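# Holding Thin Metal Objects with a Two-Finger Gripper

Project report, automation lab course, group Lunde
Author of this section: Bongani Chauke

## 1. Task

The course brief asked each group to pick one class of object that the standard gripper program handles badly and to improve it without buying new hardware. Our group chose thin, smooth metal objects. The stock program, Pekcombe, closes both fingers at a fixed speed until the motor current passes a set limit. It works well on blocks and foam. On polished cylinders it often lets the object turn in the grip or slide out during the lift.

Our goal was a grip routine that picks up a slim cylinder, holds it during a wrist rotation and puts it down again at a marked point.

## 2. Setup

The arm stands at one end of the bench and the wrist camera looks along the fingers. The control code runs on the lab computer under Skultirora, the course's motion library. We did not change the library itself. All of our code sits in one module, `thin_grip`, which takes over when the arm is in position and gives control back once the grip is confirmed.

The routine has these steps:

1. Close at full speed until the first contact is detected.
2. Stop, then open by 2 mm.
3. Close again at low speed to the target current.
4. Wait for the current reading to settle.
5. Save a wrist camera image and compare the object's long axis with the expected axis.

Step 2 was added in the second week. Without it, the finger that touched first pushed the object sideways before the other one arrived.

## 3. Grip point

We first planned to hold every object at its middle. This gives the best balance, but it puts the fingers on clips, buttons and other raised parts, and the contact then depends on how the object has rolled. We moved the grip point toward one end, where the surface is more even. The price is a longer free end and a larger turning load on the fingertips.

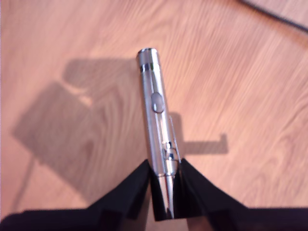
Tilt is measured between the long axis of the object and the center line of the gripper. The edge finder fits a line to each side of the object and takes the mean of the two. Bright reflections on chrome surfaces break these edges into short pieces, so pieces below a minimum length are dropped before the fit. Shadows on the bench also gave false edges. Limiting the search to a narrow strip above the fingertips removed most of them.

## 4. Tests

The final test set had 15 lifts with the same object and the same start position. A lift passed if the object stayed in the grip through the rotation and was released inside the marked area. The routine passed 14 of them. In the failed lift the object slipped during the rotation, and the log shows that the current had not settled when step 4 timed out.

The logger stored 1,325 current readings over the set. They are in the group folder together with the plotting script.

## 5. Open points

- The timeout in step 4 is a fixed value. It should depend on the rate of change of the current.
- Only one object was used in the final set. A matte cylinder of the same diameter would separate the effect of friction from that of the edge finder.
- The tilt limit was set by hand and has not been checked against heavier objects.
- Rubber fingertip covers from the Wandenov kit were left out of the tests to keep the hardware the same for all groups.

The module and the settings file are tagged `december-final` in the course repository.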